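Fulterov Alms Bowl Set, Lay Ordination Size

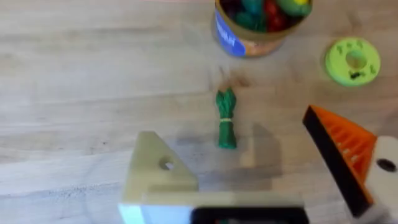 Cardboard canister and green disc on a light wooden tabletop.

Item no. 467
Maker: Hesell
Price: $258 per set

The Fulterov set is made for temporary ordinations, where a layperson takes robes for a few days or weeks and then returns to ordinary life. Many temples lend bowls for this, but in the busy season they run short, and families are often asked to bring their own.

What you get
Steel bowl with lid, black finish
Woven bowl stand
Cotton carrying sling, adjustable
Cloth liner for the lid

The bowl holds 15 cups to the rim. Wash it by hand and dry it right away. Scouring pads will mark the finish.

Robes are not included. Color and cut differ from one monastery to the next, so ask the temple before you buy. The sling comes in brown or dark yellow. If you don't pick one, we send brown.

Engraving is not offered on this set. Saimi Väisänen at our Clultville store can answer questions about sizes and temple orders. Orders of 10 or more sets ship from the Kuusisto warehouse and take an extra week.

Returns: unused sets only, within 30 days. Bowls that have been offered at a ceremony can't be taken back.

Next shipment of the dark yellow sling: February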